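Clonar open day, towel folding set
README, last touched 29 January 2020

Hi! I put this folder together after our open day at the Carroll building, mostly so Teresa Gallagher would stop getting emails asking where the files are. They're in here.

What we did: visitors picked up one of the hand-held grippers, and tried to pinch, lift and fold a towel on the gridded table. Shirin Hassanpour ran the demo and I looked after the laptop (and the snacks). We kept 299 clips, each up to 40 seconds long. There are 4 subfolders, one per table shift, and the clip names start at 1805 for a dull reason to do with our old numbering from December.

A few things I'd want to know if I were you. Kids' clips are not in the set, we just let them play. The labels are mine, typed fast, so "fold" and "half fold" get mixed up in the second subfolder. Sorry! The Rulex script reads everything fine, but you need to unzip first.

Lots of people went straight for a corner. Shirin kept telling them to grab a ridge in the middle and see how the cloth behaves, and I think those are the fun clips.
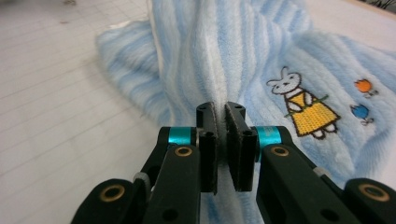

Striped towel with the rabbit, pinched in a tall fold.

Still to do: fix the labels, and add the Stenditero clips once I get the drive back.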